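Walked the building on May 16, 2018, morning only, with Obed Ametepe holding the flashlight. Stestton Chapel, sanctuary, fellowship hall, basement and the prophecy study room upstairs. I've kept last year's order so you can lay the two side by side. Boxes with an x are fine, empty ones need somebody.

## Front doors and entry

- [x] Both doors open outward and swing freely
- [x] Exit sign lit
- [ ] Mat lies flat

The mat has curled up again at the corner by the coat hooks, and I caught my own toe on it, so there's your test! I flipped it over for now. Please just buy the heavier one, I've asked before.

## Sanctuary

- [x] Center aisle clear
- [x] Side exit unlocked during services
- [x] Extinguisher by the piano, gauge in the green
- [ ] Pew ends tight
- [ ] Candle stands steady on carpet

Two pews rock on the left side, fourth and fifth from the back. The bolts are there, they've only worked loose, and Obed thinks a longer screw would do it (he had the wrong bit with him or he'd have fixed it on the spot). The candle stands bother me more. The tall ones were bought for the old hard floor and they lean on this carpet. I'd like them off the platform until they have wider feet, and yes, I know that means the Easter look has to change. Bernice Osei has already told me what she thinks of that, and we're still friends.

## Fellowship hall and kitchen

- [x] Stove knobs all off, hood filter clean
- [x] First aid kit stocked
- [ ] Fire blanket within reach
- [ ] Posted room limit readable

The fire blanket is behind the big coffee urn, where you'd have to reach across the stove to get it. Move it to the hook by the pantry. The room limit sign has faded so badly I had to read it with my nose almost on it. We get close to full when the Sillora congregation comes over for the joint supper, so let's have a new one up before September.

## Study room upstairs

- [x] Window opens
- [x] Handrail solid all the way up
- [ ] Shelves fixed to wall
- [ ] Nothing stored on stairs

Right, the shelves. This is where the end times class meets, and Shahram Ghasemi's commentaries on Daniel and Revelation fill the tall bookcase to the very top. I gave it a gentle push and it moved. It needs two brackets into the studs, and the heaviest volumes should come down to the bottom shelf. I got a short talk on Ezekiel while I was measuring, which I enjoyed more than I expected to (he's much slower to put dates on things than the fellow who taught it before him, thank goodness).

The stairs had boxes of leftover tracts on them, the old ones with the timeline chart that we stopped handing out. Nobody wants to be the one to throw them away. I'll do it! Give me the word and they go to recycling.

## Basement and storage

- [x] Sump pump runs
- [x] Breaker panel clear in front
- [ ] Extension cords in good shape
- [ ] Space heater has tip-over switch

One brown cord had a split near the plug, so I cut the end off and put it in the trash where it can't come back. The little heater is older than our youth leader and has no switch of any kind. Out it goes, please. Last year's bill for the new panel was $1,682 and I would hate to see that good work undone by a heater from somebody's garage. 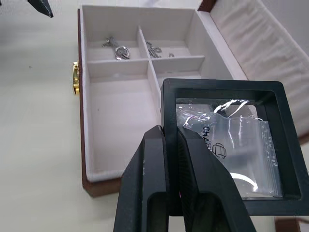
*Bag inside a black display frame, behind the clear window.*

## Alarms and drill

- [x] Smoke alarms tested, all sounded
- [ ] Spare batteries on hand
- [ ] Drill held this year

Every alarm went off when I pressed it, including the one in the nursery, which woke me up better than the coffee had. We're out of spare batteries though. For the drill, I'd like to do it right after a service, with Firdevs Özkan taking the children out by the side door and the rest of us using the front. It shouldn't take more than 20 minutes, counting the standing around and talking on the lawn. Greer Halliday asked to sit that one out with her hip, so let's have her at the meeting point with the sign-in sheet.

## To fix first

1. Brackets on the study room bookcase
2. Candle stands off the platform
3. Heater out of the basement
4. Fire blanket moved

I can do the blanket and the heater this week. Somebody with a stud finder, call me about the bookcase.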